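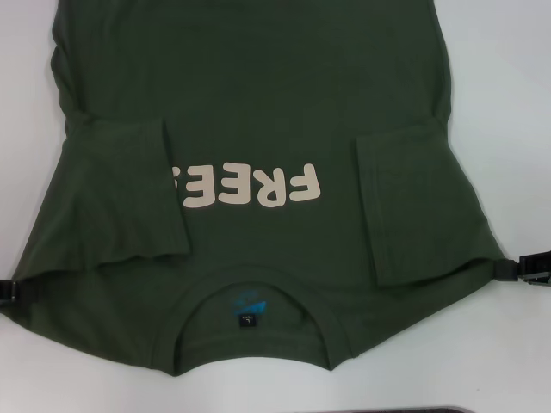
Last changed: 22/01/2020

Fixing a shoulder clamp that says it's open when it isn't

If you fold T-shirts with a pair of arms and small pinch clamps, sooner or later you'll meet the fault I spent most of October chasing. The sleeves go in fine. The shirt is sitting there with both shoulders held and the sleeves laid over the body, just like it should be. Then the program tells the clamps to let go, both of them report open, the arms pull away for the next fold, and one shoulder goes along for the ride. Best case, you get a crooked pile of fabric. Worst case (mine) you get a popped shoulder seam and an arm yanking on a shirt the other arm is still holding down.

I run the folding cell at Michalski, where we print and pack shirts, and I wrote the first version of this page for myself so I wouldn't have to work it all out again. Dariusz Jabłońska on the other shift kept borrowing my notebook, so I typed it up.

Before you put your hands anywhere near it

Please read this part even if you skip the rest. A clamp that's stuck shut under air can open or snap with no warning when you poke at it, and an arm that has stalled against fabric can jump when the fabric lets go. I got a pinched thumb out of being in a hurry. It was a blood blister and a bad mood, and it could easily have been worse.

Stop the cell from the panel. Don't just pause the program – on ours, pause leaves the arms powered and the clamps live.

Lock out the power and hang your tag.

Shut the air supply and bleed it down. Look at the gauge on the clamp side of the valve and wait until it reads zero. The gauge at the wall only tells you about the wall.

If a clamp is still holding the shirt with the air gone, leave the shirt alone for now. Don't tug. Ours close on a spring and open on air, so losing air means they stay shut, and yours may be built the other way around. Check the manual and write the answer on a piece of tape on the arm.

What it looks like

The fault log was no help to me at first, because according to the log everything was great. Clamp open, clamp open, move complete. What tipped me off was the shirts. The sleeves would be folded in nicely and the body would be twisted, with the twist always starting from the same shoulder. If yours start from either shoulder at random, you probably have a table or a placement problem and this page won't do much for you.

Other signs I saw, once I knew to look:

A tiny shiny pinch mark on the shoulder of finished shirts.
The arm current creeping up right at the start of the move after release.
Green fuzz (or whatever color you're running) packed into the hinge of one jaw.

Finding the bad clamp

With the cell locked out, open each jaw by hand, using the release lever if yours has one. They should feel the same. Mine didn't: one swung freely and the other had a gritty spot near the end of its travel, like a drawer with a crumb in the track. That was lint mixed with the grease somebody had put in there. I'm fairly sure that somebody was me.

Next, check how the clamp decides it's open. On our Ustov clamps the open switch watches the piston and has no idea what the jaw is doing. So the piston moves, the switch trips, and the jaw can be hung up on a gummy hinge with a pinch of cotton still in it. I'd been trusting that signal for two years!

Then check your pressure. We want 60 psi at the clamps. I had that at the regulator and quite a bit less at the far clamp, thanks to a kinked line where the arm bends. So I had a sticky hinge and weak air to push it with, and either one alone might never have shown up.

Fixing it

1. Take the clamp off the arm. You can clean it in place, but you'll only get the half you can see.

2. Brush the hinge out dry first. A stiff toothbrush is perfect. If you start with cleaner you make lint paste, and then you get to pick it out with a needle.

3. Wipe it down and leave the hinge dry, if your manufacturer allows that. Felicja Witkowska talked me out of grease completely and switched us to a dry spray called Butex. I grumbled and she was right.

4. Look at the rubber on the jaws. If it has gone tacky, replace it, and do both sides together so the grip matches.

5. Reroute the air line with a generous loop at the bend. Move the arm by hand through its full reach and watch the line the whole way.

6. Put everything back, clear the cell, turn the air on slowly, and cycle the clamps with no shirt before you let the arms move.

Making it harder to happen again

Cleaning fixed the clamp. I still didn't like the open signal lying to me, so I added a check after release: the arms back off a finger's width at slow speed, and if the current goes above what we see on a clean release, everything stops and asks for a person. It's a small addition in Premix, our cell software, and costs us a hair of cycle time. Set your limit from your own good runs, please don't copy mine. Heavy shirts and light shirts may want different numbers.

To test it, I used scrap shirts and left a bit of tape holding one jaw shut, standing outside the guard with my hand on the stop button. It should trip every time. If it misses even once, lower the limit and start over. After that I ran 27 shirts with the tape off and got no false stops, so I turned the speed back up.

We brush out the hinges at every shift change now. Dark cotton sheds like crazy in our shop, so if you've just done a long run of it, go ahead and do an extra cleaning before you switch to white. Otherwise you'll be picking green fluff off of somebody's order, and the packing table will let you hear about it.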